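Paper cup

A paper cup is a disposable drinking vessel made of paperboard, usually lined on the inside so that the drink stays in and the paper stays dry. It is found wherever people gather who do not wish to wash anything. Its relatives include the paper cone, which cannot be set down, and the folded water cup, which can be set down once.

History

Cups of folded paper were made in China many centuries ago and were used for serving tea. The modern kind dates from the early twentieth century in the United States and owes its success less to convenience than to disgust. Trains, schools and public fountains of the time commonly offered one tin dipper, shared by everyone who happened to be thirsty, including the sick. Health campaigners pointed this out at length. Several states banned the shared dipper, and the disposable cup moved into the gap.

Early cups were coated with wax, which worked well for water and badly for coffee. Hot drinks softened the wax and passed some of it along to the drinker, who had not ordered it. A thin layer of plastic replaced wax in most hot cups during the second half of the century.

Construction

A typical cup has two main parts. The side wall is cut from a flat sheet in the shape of a fan, wrapped around a form and sealed along one seam. The bottom is a separate disk, set slightly above the lower edge of the wall, so that the cup stands on a narrow ring of paper. The upper edge is then rolled outward to make the rim.

The rolled rim is the cleverest part and gets little credit. It stiffens the mouth of the cup, gives a lid something to grip, and spares the lip from a raw paper edge. A cup without one can be squeezed into an oval by a nervous guest.

Cups for hot drinks may have a second wall, a ribbed outer layer or a loose cardboard sleeve. Where none of these is supplied, the customary solution is to use two cups, a practice that doubles the expense and is defended warmly by those who do it.

Nesting and storage

The wall of a paper cup slopes inward toward the bottom, which allows one cup to sit inside another. Without this taper the paper cup would be a warehouse problem instead of a product. The slope has to be chosen with care. Too little, and the cups jam together. Too much, and the stack leans, while the cup itself begins to look like a hat.

Cups may be stored mouth up or mouth down. Mouth down keeps dust out of the part people drink from. Mouth up makes it easier to take a cup by the inside of the rim, a habit that would have alarmed the campaigners against the tin dipper.
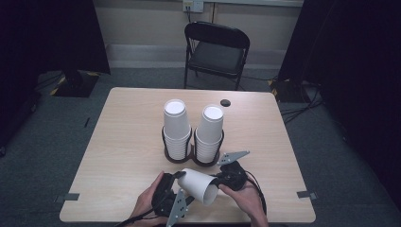
Sticking

The chief complaint against nested cups is that they arrive in pairs. A person pulling at one cup often gets two, and the second can be returned to the stack only after a certain amount of handling. Gerd Diekmann, in a short trade pamphlet on office supplies, blamed tight packing and damp storerooms. Bethel Derese replied that he had left out impatience. Their exchange ran to 22 pages and settled nothing, though it is still the fullest account of the matter.

Manufacturers deal with sticking by adding a small shoulder inside the wall or by adjusting the height of the base. The Lachance cup, sold mainly to canteens, used a shoulder so generous that the cups rattled. It was withdrawn after complaints from a library.

Other uses

Empty cups serve as pencil holders, seedling pots, paint pots and, joined by string, a telephone of limited range. They are also built into pyramids. The town of Gorville holds a pyramid contest each December, in which the builder must finish before the heating comes on and the air begins to move. Oliwia Sadowski won it with a tower of 55 cups, after a taller entry by Bogdan Ostrowski met a door.

Disposal

The plastic lining that makes the cup useful also makes it hard to recycle, as the paper and the film must be separated first. Many ordinary paper mills will not take them. Cups with plant-based linings are sold as compostable, generally meaning in an industrial composter and not behind the shed. Reusable cups avoid the difficulty, provided that they are brought along.

See also

Drinking straw
Tin dipper
Water cooler
Paper plate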